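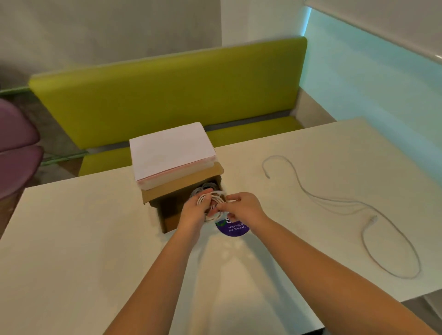 Coiling white cable at the mouth of the box.

March 31, 2019
by admin
2 comments | 5 shares

Clocks went forward overnight. The phone and the laptop changed by themselves, the oven and the heating programmer did not. I have left the damp log on winter time, as last year, so that every reading is a true 24 hours after the one before it. The column heading now says so. Last spring I forgot to note it and spent an evening in the summer trying to explain a jump in the curve that was only me getting up earlier.

Dry and bright until lunch, light wind from the north-east, then cloud. Took the morning readings late.

Sub-meter on the back room circuit: 3126. That makes 145 units since I fitted it in November, nearly all of it the Jomo dehumidifier, the remainder being the lamp and whatever gets plugged in at the desk. More than I had allowed for, less than I had feared in January when it was running day and night. The tank has been filling more slowly for a fortnight. On Friday it did not trip the float at all.

Room at 21 degrees with the door shut, relative humidity 44 per cent on the desk. The same instrument held in the north corner, low down, gave a figure well above that. I am not writing the corner figure in the main column. The air there is colder because the wall is colder, so the percentage goes up even if the amount of water in the air is the same. It took me most of the winter to stop reading the two as if they were comparable. What I want is dew point, and a surface temperature to set against it. I have the first from the tables. For the second I am still taping a cheap probe to the plaster and waiting.

Result for the corner: wall surface above dew point by a small margin. Third reading running on the right side. In February it was under on most mornings.

Went through the back room after breakfast with the window open. Cables done and boxed, all the white ones together. Papers from the bottom shelf put in two piles, keep and recycle, the second much larger. Some of the older envelopes had gone soft and the gum had sealed them shut. No visible mould on the paper. A little on the back of the skirting, wiped off. 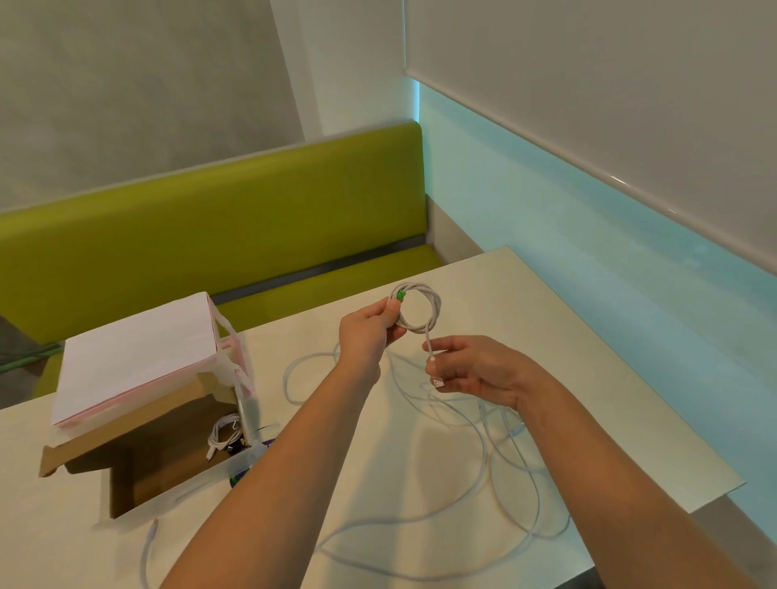 The wall

Pulled the Storeo unit out from the north wall for the first time since we moved in. It had been pushed hard up against the plaster, with the back panel in contact along most of its width. There was a clear outline of it on the paint, darker towards the floor. The plaster inside the outline sounded solid when tapped except for a patch near the socket, which is dull and slightly raised. I have pencilled round the patch and put the date on it.

Two possible causes. One is condensation, which would fit the cold wall, the trapped air and the outline. The other is water coming through from the Magyar Street side, where the ground outside is higher than the floor in here. I had been in favour of the second all winter and had more or less decided to get someone out. I am less sure now. If the ground were the cause I would expect the mark to be level along the wall and to carry on past the unit, and it stops where the unit stopped. The dull patch does not fit either explanation very well. It may simply be an old repair round the socket.

Test: kitchen foil taped to the wall on all four sides, one square on the patch and one in the clear area by the window. Damp on the room side means condensation, damp behind the foil means the wall. Leave for a week. The first tape would not hold on the paint and had to be replaced with the wide stuff from the garage.

The unit is staying out from the wall by the width of my hand. It makes the room look narrower and the door now catches the corner of the bottom shelf if opened fully. Will move it along when the foil comes off.

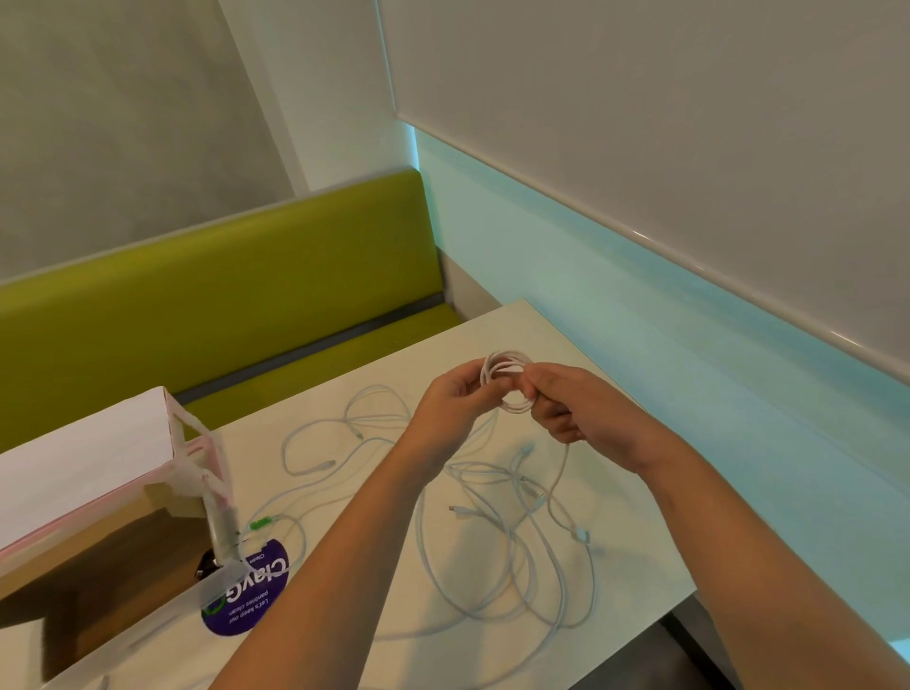
Page last changed: same day, 21:44

Added after supper. Walked round to look at the outside while it was still light, an advantage of the new time. The gutter joint over the back room has a green streak under it, and the brick below is darker than the rest down to the ground. It has not rained since Wednesday. The joint is on the line of the dull patch, or close to it, but I need to measure from the window on both sides before making anything of that.

Looked in the folder for the Plokik survey from when we bought. It mentions the gutters as "serviceable" and says nothing on the north wall, presumably on account of furniture being in front of it then as well.

To do: sealant for the joint, longer ladder, oven clock. Dehumidifier off tonight for the first time, to see what the room does without it. Reading at seven, winter time, so eight.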